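Playroom and Toy Shelf Safety Checklist, With My Comments

I run the toy lending room at Clelmont, and every June I go through the whole place with a clipboard before the summer crowd shows up. A few parents asked for a copy of my list so they could do the same thing at home, so I typed it up and left my scribbles in. Skip whatever doesn't fit your house!

FLOOR AND WALKWAYS

1. Rugs lie flat, corners taped or gripped.
Comment: Fail on the reading corner. The big green rug curls no matter what I do to it. New grip pads went under it Friday and I'm giving them until the end of the month.

2. Clear path from the door to the back shelves, wide enough for a stroller.
Comment: OK now. I had to move the puppet theater (again).

3. No splinters or popped nails on the low platform.
Comment: One rough spot near the step, sanded. I ran an old nylon stocking over the rest and it didn't snag anywhere. Best trick I know for finding splinters, and your fingers will thank you.

SHELVES AND FURNITURE

4. Every tall shelf anchored to the wall.
Comment: All good except the narrow Skulano bookcase, which had an anchor but a loose screw. Tightened it, then pulled on it pretty hard from the top. Didn't budge. Please, please do this one at home, even for dressers you think are too heavy to tip.

5. Heavy bins on the bottom, light stuff up top.
Comment: Somebody put the train tracks up high. I moved them down and made a new label in huge letters.

6. Table edges smooth, legs tight.
Comment: OK. I go around with a hex key and snug up every leg whether it needs it or not.

WOODEN TOYS AND BLOCKS

7. Blocks checked for cracks, chips and raised grain.
Comment: We have 319 wooden pieces on the books and I handled every single one, which took two pots of coffee. Most were fine. Maple holds up like a champ, but the softer ones get fuzzy on the corners, so I hit those with fine sandpaper and wiped off the dust.
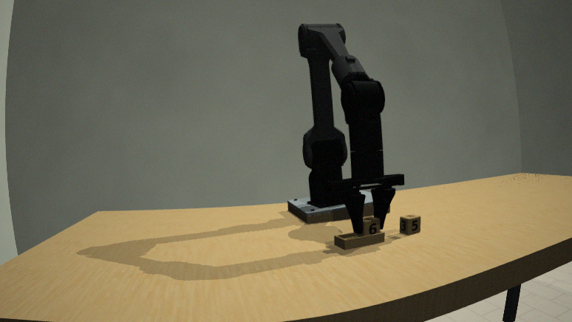

8. Paint and printing not flaking.
Comment: I scratch with a fingernail. If color comes off, the piece comes out, no second chances. Three alphabet blocks left us this year, and I was sad about the Q.

9. Small parts kept away from the under-threes.
Comment: I use one of those little choke-test tubes. Anything that drops all the way in goes to the big kids' cabinet. Ritva Halonen lent me hers when mine cracked, and I like it so much I may conveniently forget to return it.

10. Puzzles complete, no pegs wobbling.
Comment: The farm puzzle had a loose peg on the cow. Out for repair. If a peg turns when I twist it, I count that as a fail.

CLEANING

11. Wooden toys wiped, never soaked.
Comment: Damp cloth, a drop of mild soap, then dry right away. Soaked blocks swell and split, and then you're back up at item 7.

12. Plastic toys washed and air dried.
Comment: Done, and the racks were full for two days.
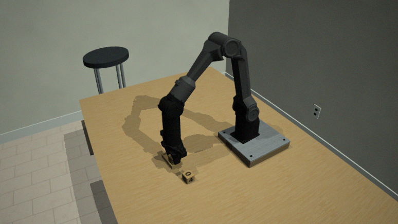

How often should wooden blocks be checked at home?

Once a month is plenty for most families, plus a quick look any time one gets thrown down the stairs or chewed on by the dog. Run your thumb along the edges and pull anything cracked.

OUTLETS, CORDS, AND THE REST

13. Outlet covers in place.
Comment: Two missing behind the Gosling play kitchen. Replaced.

14. Blind cords up and out of reach.
Comment: OK. Chelsea Fothergill put in the cleats last year and they're still solid.

15. Battery doors screwed shut on noisy toys.
Comment: The Givum xylophone had no screw at all. It's in my desk drawer until I find one that fits. I check button-cell toys twice, and you should too.

16. First aid kit stocked.
Comment: Low on the small bandages. I bought a box of 80 and they'll be gone by Labor Day.

STILL OPEN

Reading corner rug, farm puzzle peg, xylophone screw. I'll go back over those three and initial the sheet by the door when they're done.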